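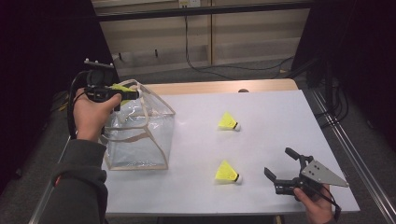

The Brirnel robotics club holds its November open evening in the Medeiros building, up 49 stairs, which the flyer calls "a short walk." I went because the bus to Emlow had left. The task for this year's student project is packing up after badminton, and it gets a table to itself: yellow shuttlecocks, a clear plastic bag, and a student with a gripper in each hand. The students do the job by hand first, and the arm, named Pretero, is meant to learn from that. They want 40 good runs before the holidays. At 7 they had 30, and a lively debate over what "good" means.

Visitors were allowed a turn. I have packed bags for most of my adult life and considered myself qualified. Squeezing a trigger to pick up something that light is a humbling way to spend an evening, and a child behind me asked if I was nearly done. 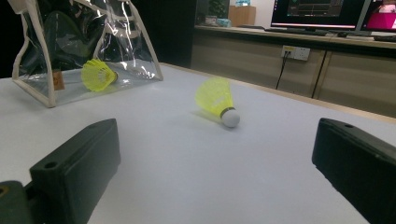 I was not. My run went into a folder called "maybe," where I suspect it has plenty of company. The coffee was free and tasted it. I took the stairs down and caught the later bus.

Contact the club | © Brirnel Robotics Club | Back to top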